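Last edited 6/27/19.

# gurkwood-sim

Simulated pick tasks for the Asterico arm, the two-finger build on the back bench of the Kendstead shared workshop. We use it to try out scripts before they go anywhere near the real motors.

## Contents

- `episodes/` — 282 recorded runs, one folder each
- `scenes/` — table, floor and object layouts
- `tools/replay.py` — plays a run back at normal or half speed

Each folder has wrist camera frames, joint angles and a text file with the start pose. The longest run is 497 frames. Frames are saved at 20 per second.

## Setup

 pip install -r requirements.txt
 python tools/replay.py episodes/0003

Joint limits come from the March rebuild. If your arm still has the old shoulder bracket, edit `limits.yaml` first or the replay will ask for angles you can't reach.

## Sponge task

The gripper starts open, pointed at a small yellow sponge on a white table. Other objects stay in the scene so that a color threshold has something to trip over.
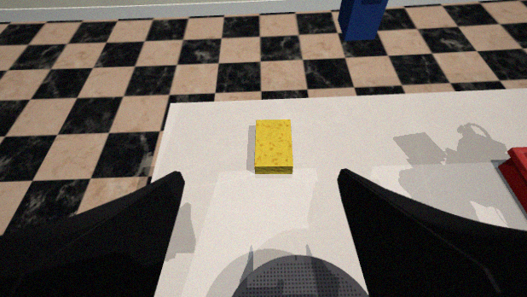
Finger width is set in `gripper.yaml`. The sponge is rigid in the simulator, so closing force means very little here — tune that on the bench.

## Known problems

- 3 runs have no start pose file
- Shadows are heavier than under the workshop lights
- `replay.py` ignores the `--loop` flag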